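Learning to read the tide tables, at my age

I have a new obsession and my family would like it to stop. It's tides!
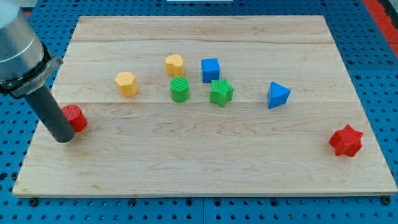 It began in February, when I rented a cottage in Zullemholm for a week with the plan of reading novels and eating soup. The cottage was fine, the soup was better than fine, and on the second morning I walked down to the harbor and found that the harbor had left. Where there had been water the evening before there was a long brown shine of mud with boats lying on their sides in it, and birds everywhere, hundreds of them, all poking away like people looking for a dropped earring.

I grew up 955 miles from any ocean. I knew about tides the way I know about the liver. I could have told you the moon was involved and then I would have changed the subject.

So I went into the shop by the slipway (it sells rope, postcards and very good cheese) and asked the woman at the counter when the sea would be back. She didn't laugh, which was kind of her. She handed me a thin booklet of numbers and told me to look up the day. That was Myrto Chrysikopoulos, and I owe her for most of what follows, including the cheese.

If you've never looked at a tide table, get hold of one. It's columns of times and heights, day after day, and at first it looks about as friendly as a tax form. Then you notice that in most places there are two highs and two lows a day, and that each day they slide later by fifty minutes or so. And then you see the heights swell and shrink over the weeks, and you go and check a calendar for the moon, and there it is! The biggest ones come soon after the full moon and the new moon. Those are spring tides, and they have nothing to do with the season (I'd assumed for forty years that they did). The smaller ones in between are neaps. I walked around the kitchen saying "neaps" for a whole afternoon.

What got me hooked was the rule of twelfths. You take the whole range from low to high and split it into twelve parts. In the first hour the water comes up one part, in the second hour two, then three, then three again, then two, then one. So it starts slowly, goes like mad in the middle, and eases off at the end. It's only a rule of thumb and some coasts ignore it completely, but I sat on the harbor wall for six hours with a thermos and a stick marked in ballpoint pen, and it was close enough that I yelled. A man walking his dog crossed to the other side of the road.

On the last day I got to go out on the flats with Didier Cordier, who leads walks there in the season and was going out anyway to look at his markers. He walks fast and talks over his shoulder, so I caught maybe half of it. The worm casts, those little piles of sand spaghetti, are all lugworms. The mud near the creek is soft enough to take your boot and keep it. We turned around long before I would have, with the water still nowhere in sight, and by the time we had our socks off back on the bank the creek we'd stepped over was too wide to jump. I think about that creek a lot. Please don't walk out on flats like that without someone who knows them!

Anyway, I came home with the booklet and no sea to use it on, so I've been reading instead. There's an old paperback called Moriarty's Coast Book that I found secondhand, with somebody's pencil notes down the margins for a beach I've never heard of. On page 37 they've written "wrong, see Tuesday" and I would give a lot to know what happened. I also learned that people built brass machines full of pulleys to work tides out, one wheel for each little pull and wobble, all adding up on a single wire. I read that chapter twice and then made my sister listen to it over the phone.

A few of you asked in the comments what the walk was like in winter and what I wore. Wool socks, two pairs, and old sneakers tied on tight, because Didier doesn't trust rubber boots in mud. Gloves, yes. My hat blew off and I got it back, only muddier. It was cold and the light was enormous and I'd go again tomorrow.

I can't go tomorrow, but I've booked the same cottage for the week of 11th May. I've already looked it up in the booklet and there's a good low in the mornings. Myrto says she'll put some of the hard cheese aside. If any of you have a favorite stretch of coast where the water goes a long way out, tell me where it is and what time of year you go. I'm making a list and it's getting silly.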